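サポートチケット 1221:タオルをラックに掛けると片側が下がる、折り目がずれる
製品:Hestdale 卓上ラック(白)、Gikach 格子柄タオル
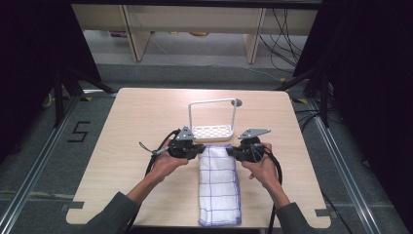
カテゴリ:キッチン・布製品 > たたみ方・掛け方
状態:対応中(一部解決)
受付日:2021年6月29日

■ お問い合わせ内容

はじめまして。日本語は母国語ではありませんので、表現がおかしいところがあるかもしれません。どうぞよろしくお願いいたします。

Hestdale の白い金属のラックと、Gikach のタオルを、Curusa のオンラインショップで一緒に購入しました。タオルは白い地に青紫色の細い線で格子の模様があるものです。ラックは木目の机の上に置いて使っています。机は角が丸くて、薄いベージュ色です。

困っていることは次の二つです。

一つ目は、タオルを縦に長くたたんでラックに掛けると、しばらくして片側が下がってくることです。朝に掛けて、夕方に見ると、右の端が左の端より長く垂れています。直しても、次の日にまた同じになります。

二つ目は、たたんだときに端の線がそろわないことです。格子の模様ですから、少しのずれでもとても目立ちます。長いほうの端に少し濃い青の縁がありますが、上の縁と下の縁が重ならないで、下の縁がはみ出してしまいます。

タオルは普通に洗濯して、平らに干して、乾いてからたたんでいます。アイロンは使っていません。不良品だとは思っていませんが、私のやり方が間違っているかどうかを知りたいです。

■ サポートからの返信(1)

お問い合わせありがとうございます。Curusa サポート窓口です。ご説明はよく分かりましたので、ご安心ください。

原因を分けて考えるために、次の点を確認していただけますでしょうか。

・ラックの底が全部机についていますか。指で角を軽く押して、がたつきがあるかどうかを見てください。
・タオルを掛ける前に、机の上でまっすぐ平らに置いていますか。それとも、手に持ったまま空中でたたんでいますか。
・タオルを持ち上げるとき、どこを持っていますか。
・洗濯のときに柔軟剤を使っていますか。

また、タオルの端についている小さなタグに番号がありましたら、お知らせください。

■ お客様からの返信(1)

早い返事をありがとうございます。順番に答えます。

ラックの底は全部机についています。四つの角を押しましたが、がたつきはありませんでした。念のため、床の傾きも疑って、ラックの向きを前後反対にしてみました。それでも右側が下がりましたので、ラックや床の問題ではないと考えています。

たたむときは、立ったまま空中でたたんでいました。机の上でたたむことは考えていませんでした。机があまり大きくなくて、ラックを置くと残りの場所が少ないからです。

持ち上げるときは、真ん中のあたりを片手で持っていました。もう一方の手で形を直しながら掛けていました。

柔軟剤は毎回使っています。タグの番号は 2000 です。

■ サポートからの返信(2)

詳しくお知らせいただき、ありがとうございます。2000 番のタオルは薄手の織りで、柔らかく仕上がるかわりに、折り目が動きやすい生地です。真ん中を片手で持つと、内側の層だけが先に滑り、左右の重さが変わってしまいます。お客様の右側が下がる症状は、これが原因の可能性が高いです。

次の手順をお試しください。

1. ラックを机の奥に寄せ、手前を空けます。
2. タオルを机に広げ、手のひらで中央から外側へなでて、空気としわを出します。
3. 長いほうの辺どうしを合わせて折ります。このとき布の角ではなく、格子の線を目印にしてください。洗濯後は角が少し伸びていることがあります。
4. 細長い形になったら、ラックに対してまっすぐ縦になるように置きます。
5. 奥側の端の、左右の角を両手で同時に持ちます。角のすぐ内側を、重なった布を全部はさむように持ってください。
6. 両手を同じ高さに保って、そのままラックの上を越えさせ、手前と奥の長さが同じになるところで下ろします。

柔軟剤は、次の 2 回の洗濯だけお休みしてみてください。繊維の滑りが少なくなります。

■ お客様からの返信(2)

手順を試しましたので、結果を書きます。

良くなったこと:
縁がそろうようになりました。格子の線を目印にする方法がとても役に立ちました。私は今まで角だけを合わせていましたが、角を無視して線を合わせると、長い辺の青い縁がきれいに重なります。角のところは少しだけ余りますが、内側に入りますので見えません。

まだ難しいこと:
手順 5 の、角を持つところです。机の上に平らに置いた状態では、奥の端が机にぴったりついていて、重なった布を全部一度にはさむことができません。上の一枚だけをつまんでしまって、持ち上げると下の層が残ります。爪で下からすくうと、今度は奥の端のまわりにしわが集まります。

それから、ラックが奥にありますので、手がラックに当たりそうになります。机の手前の端の近くまでタオルが来ていますから、タオルをこれ以上手前に引くことはできません。何かよい方法はありますでしょうか。

片側が下がる問題については、夜まで様子を見ました。前よりは小さくなりましたが、まだ指の幅くらいの差があります。

■ サポートからの返信(3)

お試しいただきありがとうございます。縁の問題が解決して、私どももうれしく思います。

持ちにくい点につきまして、布製品の担当から次の方法を預かりました。

・タオルを置くとき、奥の端だけを先に小さく持ち上げて、ゆるい山を作っておきます。山があると指が下に入ります。しわは、持ち上げたあとで左右に軽く引けば伸びます。
・ラックとの間が狭い場合は、もう一度横に半分に折って、短くしてから置いてください。少し厚くなりますが、つまむときに層が分かりやすくなります。
・両手は外から内へ向けて、角を左右からはさむようにすると、手の甲がラックに当たりにくいです。

左右の差については、掛けたあとに、ラックの棒に当たっている部分を上から軽く押さえてください。Sawatzky の滑り止めテープを棒に貼る方法もありますが、まずはテープなしでお試しになることをお勧めします。テープは白い塗装に跡が残ることがあるためです。

■ お客様からの返信(3)

山を作る方法は成功しました。指が布の下に入って、全部の層を一緒に持つことができます。最初は山を大きく作りすぎて、たたんだ形が崩れてしまいましたが、小さくしたら大丈夫でした。

横にもう一度折る方法も試しました。持ちやすいですが、ラックに掛けると厚くて、乾くのが遅いと感じました。洗ったばかりのときは長いまま掛けて、乾いているときは短く折ることにします。

両手を左右から近づける持ち方は、私には少し練習が必要でした。右手のほうが早く動いてしまう癖がありまして、それで右側が多く出ていたのかもしれません。ゆっくり同時に上げると、差がほとんどなくなりました。12 回続けてやってみて、下がったのは 2 回だけです。どちらも、急いでいたときでした。

滑り止めテープはまだ買っていません。柔軟剤を休んだ結果もまだ途中ですので、もう少し待ってから報告したいです。

一つだけ追加の質問があります。このラックに、同じタオルを二枚並べて掛けてもよいでしょうか。重さが心配です。

■ サポートからの返信(4)

ご報告ありがとうございます。使い分けもそのやり方で問題ございません。

二枚掛けについてですが、乾いたタオルであれば、並べて掛けていただいて差し支えありません。濡れたタオルを二枚掛けるときは、ラックの片側に寄せないで、左右に一枚ずつお願いいたします。二枚を重ねて掛けると、上のタオルが滑りやすく、今回と同じ症状が出ます。

柔軟剤の結果が分かりましたら、このチケットにそのままご返信ください。それまで「対応中」のままにしておきます。

■ 対応メモ(窓口内)

・ラックのがたつきなし。交換の必要なし。
・縁のずれ:格子の線を目印にすることで解決。
・片下がり:持ち方の変更で改善。柔軟剤なしの結果待ち。
・手順 5 の説明を直すこと。平らな状態からは角をつまみにくい。「奥の端に小さな山を作る」を手順 4 のあとに追加する。
・同じ内容の質問が 3 月にも来ている。そのときの回答にも、新しい手順へのリンクを入れる。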